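Ghassan Saab
My blue cotton T-shirts come out of the dryer a size shorter. I wash at 30 and dry on high. Can I get the length back?

Heloísa Quintana
Partly. Soak in lukewarm water with hair conditioner, press in a towel – don't wring – then pull gently and lay flat. 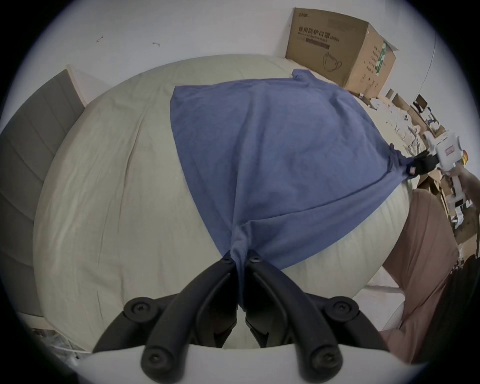

Last edited in September, 2 replies

A blue cloth spread on a bed is fine for this, but put a dry towel under it.

Tarawneh
Just buy a size up. Mine shrink too.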